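The Purple Knife

I moved into the place on Dinness Street in July, on a Sunday, with two plants and a wok.

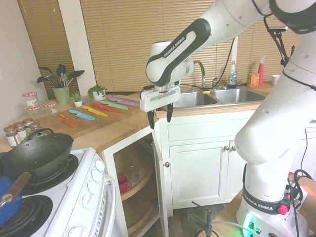
My grandmother taught me that you don't own a kitchen until you've cooked something in it that makes the neighbors come and ask. So that was my plan for the first week, and I couldn't even get through an onion! I'd bought myself a set of plastic knives at the Garside market, the cheerful kind, and I laid them out slantwise on the cutting board, orange up front and purple way in the back behind the green, and every night I stood there trying to pick one. The yellow felt too happy for onions. The red felt like an argument.

My sister called from Wimberg while I was dithering. She's 163 miles away and still manages to be in my kitchen most evenings.

"Did you unpack Grandma's jars?" she said.

I had. They were the first thing out of the box, before sheets, before towels. Checkered lids, red and white, all the way at the end of the counter where I couldn't knock them off with my elbow (I have knocked off a lot of things with my elbow).

"What did you put in them?"

"Nothing yet."

She went quiet, and I could hear her own supper going, something frying hard. When we cleared out the old house she took the table and I took the jars, and I'd thought I got the worse deal until I saw her try to get that table up her stairs.

"You know she kept cash in one," she said. "200 dollars, always. If she spent a twenty she put it back by Friday."

I didn't know that. I'd spent half my childhood in that kitchen with my hand in those jars, and I only ever went after the dried apricots.

After we hung up I took the purple knife, because it was farthest away and I was tired of being sensible, and I chopped two onions with it, badly, crying like a fool with the blinds down. I got the wok good and hot and threw in everything I had - cabbage, the onions, the last of the ginger, way too much pepper. It smelled like her house on a school night.

I'd just turned off the burner when somebody knocked.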